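Pramgate equipment plan, progress to Nov 12, 2020

We have spent 31 of the 44 budgeted days on the handling trials and I still can't recommend buying the arms. Sinora's quote assumes one gripper will deal with everything that comes back from a dining table. Trays worry me less than crockery. A bowl with an upright wall and a shallow plate need different approaches, and the quote prices them as one job.

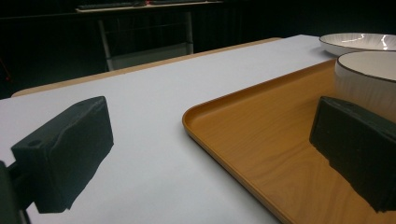
Gil-soo Kang disagrees and has asked for it to be noted that the hand-held grippers are cheap, that 200 more recordings would settle the matter, and that putting off the order until June could lose us the discount.

Perhaps. The discount is worth less than one service visit, and Sinora has yet to put a price on replacement fingers — I have asked twice. Flundon will hire us an arm for 30 days with no promise to buy. I would take that and leave the capital line untouched. Woo-jin Joo is checking whether the hire can come out of this year's money.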